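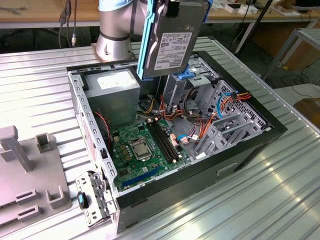

Chapter 7
Storage Devices and Drive Mounting

7.1 Introduction

Every general-purpose computer needs a place to keep data while the power is off. Main memory loses its contents within moments of shutdown, so programs and files are held on a separate device and copied into memory when they are wanted. In desktop machines this device is a hard disk drive, a solid-state drive, or one of each. This chapter deals mainly with the first type and with the way it is fixed, cooled and connected inside the case. Solid-state drives are taken up in Chapter 8.

A hard disk drive stores data as small magnetized regions on one or more spinning platters. A head on a moving arm passes over each surface at a very small height. The time needed to reach a given block of data has two main parts: the seek time, during which the arm moves to the correct track, and the rotational delay, during which the platter turns until the block is under the head. Both are mechanical and both are long when compared with any step carried out by the electronics.

7.2 Form Factor and Mounting

Desktop drives are built to the 3.5-inch form factor and notebook drives to the 2.5-inch form factor. The names come from the disks that the bays were first meant to take; a 3.5-inch drive is in fact 4 inches wide. The positions of the threaded holes are standard, so a drive from one maker will fit a bay from another.

Three methods of mounting are in common use.

Direct mounting. The drive is screwed to the walls of a fixed metal cage. The joint is stiff and conducts heat well, but both side panels of the case may have to come off.

Caddy mounting. The drive sits in a plastic tray that slides into the bay and locks with a latch. Service is quicker. Plastic conducts heat poorly, and more of the cooling must be done by moving air.

Suspended mounting. The drive hangs in rubber loops or rests on soft washers. Less noise reaches the case – at the cost of more movement of the drive itself during a seek.

The choice affects more than ease of service. A drive that is free to rock will take longer to settle on a track, and a row of drives in a light cage may disturb one another.

7.3 Temperature

Most of the heat in a working drive comes from the spindle motor and the controller chips. A drive case temperature near 40 °C is usual in a desktop with one front fan. Readings are taken from the sensor inside the drive and should be compared with the limit given by the maker.

Worked case: the Vollholm office. The examples in this chapter use the records of an office at Vollholm with 394 desktop machines, of which 300 have Kimaro cases with caddies. The rest have older Grumance cases with fixed cages. In July the mean drive temperature in the Kimaro group was 36 °C. Problems 7.4 to 7.9 ask the reader to estimate the airflow in each group, using the Stimex fan curves in Appendix C.

7.4 Connectors

A serial ATA drive has two connectors side by side on its rear edge. The wider one, with 15 contacts, carries power; the narrower one, with seven, carries data. Both are keyed with an L-shaped tongue and can be inserted one way only. Within each plug the ground contacts are longer than the others and meet first.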